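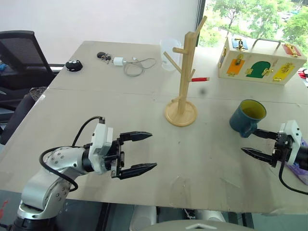

# Cleaning and storing old movies: what I'd bother with

Most advice on rescuing scratched DVDs comes from people who have rescued one DVD. I've been through a lot more than that, mostly thrift store stock and a box of ex-rental discs from the old Amlow video shop, and I've grown suspicious of anything involving a banana.

**Toothpaste.** The famous one. It's an abrasive, so yes, it can polish down a light scratch. It also leaves a haze of small new ones if your brand is gritty, and you won't know until you've rubbed it in. Kirsty Laing swears by it and got her copy of a western to play through chapter 9, where it used to stop. I've ruined 2 discs with it. Try it only on something you'd otherwise throw out.

**Peanut butter, banana, furniture wax.** Skip them. Whatever improvement people report probably comes from wiping the disc afterward.

**Plain washing.** Boring, and the first thing to try. Lukewarm water, one drop of dish soap, fingertips, then a soft lint-free cloth. Wipe from the center hole straight out to the rim. Going around in circles can leave a scratch that runs along the track, and players cope with those badly. Paper towels are rougher than they look.

**Check the label side.** Hold the disc up to a lamp. If you see pinpricks of light coming through on a CD, the shiny layer is gone there and no paste will bring it back. DVDs have that layer sandwiched in the middle, so they take knocks on top a little better. Cloudy edges are bad news on either.

**Lens cleaning discs.** The kind with tiny brushes. I used to buy these. If every disc skips, the player is the problem, and a brush disc might shift some dust, or might not. Some player manuals tell you to leave them alone. Read yours before spending money.

**Tapes.** If a VHS tape smells musty or has white specks on the edge of the reel, keep it out of your machine. Mold travels to the heads and then to the next tape. Embla Backlund found this out with a christening video and lost the deck as well. Send anything irreplaceable to a transfer service, and ask them what they do about mold before you mail it. A vague reply tells you plenty.

Clean tapes should be rewound and stood on end, like books. I've read that you must wind them forward and back every year. I do it when I remember, which means I can't tell you if it helps.

**Storage.** Cases upright, indoors, away from the radiator. An attic in August is about the worst place in the house and a damp basement comes second. The padded zip wallets are handy but grit gets into the sleeves, and then every trip in and out is a little sanding session. I moved mine back to cases and lost a shelf to it.

Silica gel packets: fine in a closed bin, pointless on an open shelf.

**Marking.** Felt-tip pen sold for discs, on the clear hub if there's room. Paper labels peel, and half a label inside a slot-loading player is a screwdriver job. Mine took most of a Tuesday and 6 screws, one of which is still in the carpet.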